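Product Review: Tuter Patient Positioning Cushion System

The Tuter cushion system, manufactured by Wadholm, is intended for use in radiation therapy departments where patients must be placed in the same posture at each treatment visit. The physics and therapy staff of the Pretorius Cancer Center evaluated the system between March and September. This review summarizes the findings for departments considering a purchase.

The standard kit contains 13 vacuum cushions in four sizes, a pump, two hose sets and a wall rack. The list price at the time of purchase was $3,254. Installation required no changes to the treatment room, and training was completed in a single morning.

Cushions were assigned to 100 patients receiving treatment to the pelvis, chest or extremities. Setup time and the size of the daily couch correction were recorded for each visit and compared with departmental records for the foam supports previously in use. Average setup time fell from eight minutes to 6. Couch corrections were smaller for pelvic patients, while results for the chest showed no meaningful change.
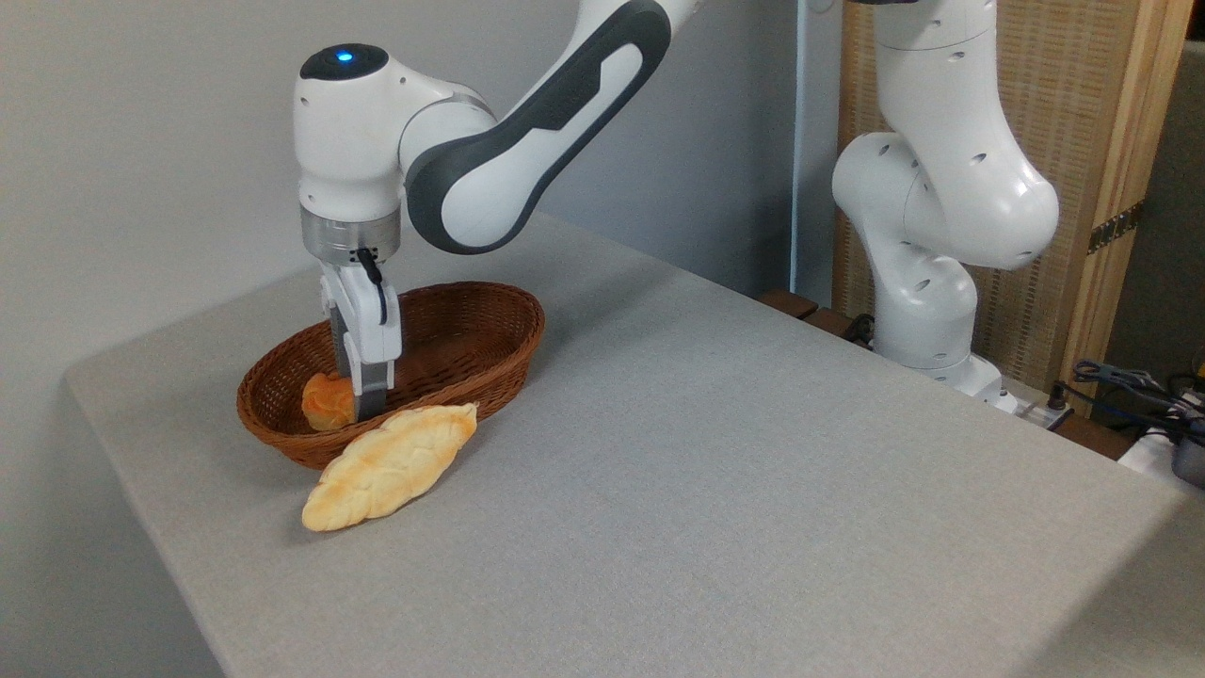 Staff at the Nemameo satellite clinic reported that the cushions held their shape well over a full course of treatment, but that the valve caps were difficult to close with gloved hands. They also asked that the larger cushions be supplied with a carrying strap. Wadholm has stated that a revised cap is planned and will be offered to current customers at no charge.

The outer fabric tolerated the department's regular disinfectant without fading or cracking. Two cushions lost vacuum overnight and were replaced under warranty – in both cases the replacement arrived within the week. The pump is louder than expected and should be switched off before the therapist begins speaking with the patient.

Storage deserves attention before ordering. The wall rack holds only part of the set once the cushions have been molded, and a busy department will need additional shelving. Labels supplied with the kit did not adhere well to the fabric. The center now uses cloth tags.

The Tuter system is recommended for departments with a substantial pelvic caseload. Departments that treat mainly the chest may wish to request a trial set first.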